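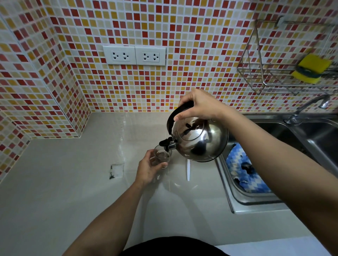
Ticket 665: Kettle dribbles when pouring into small glasses
Product: Doleson stovetop kettle, stainless steel
Opened by: Ritva Riihimäki
Handled by: Algirdas Rozīte, Greltness Kitchen Support
Status: Closed

Ritva Riihimäki, 9:12 a.m.
The kettle is eight months old. When I pour slowly, water runs back under the spout and down the body. A mug is fine. It happens with small glasses, when I'm adding hot water to strong coffee and only want a little. I lose a spoonful or so each time and it ends up on the counter. The flip-top on the spout opens and closes normally.

Algirdas Rozīte, 9:40 a.m.
Thank you. Two questions. How full is the kettle when this happens? And is there any chalky buildup on the inside edge of the spout?

Ritva Riihimäki, 10:05 a.m.
I usually fill it to the top line. There is a white crust inside the spout. Our water is hard.

Algirdas Rozīte, 10:21 a.m.
Please try the following:
Fill the kettle halfway with equal parts water and white vinegar.
Bring it to a boil, turn off the heat and leave it for an hour.
Empty it and brush the spout from the inside with a bottle brush. Include the lip.
Rinse, boil one full kettle of clean water and throw that out.
Then fill with 700 ml and pour into the same kind of glass. Tilt it a bit faster at the start and bring it level quickly when you stop.

Ritva Riihimäki, 2:30 p.m.
Done. Most of the crust came off, but there was a ridge left on the lower lip that I had to go over again. With 700 ml there was no dribble. With the kettle full I still get a drop or two at the end of the pour.

Algirdas Rozīte, 2:48 p.m.
A drop or two with a full kettle is normal for this spout. I suggest descaling every 12 weeks with your water. If the dribble comes back on a clean spout, reply here and I will send a replacement flip-top.

Ritva Riihimäki, 3:02 p.m.
OK, you can close it.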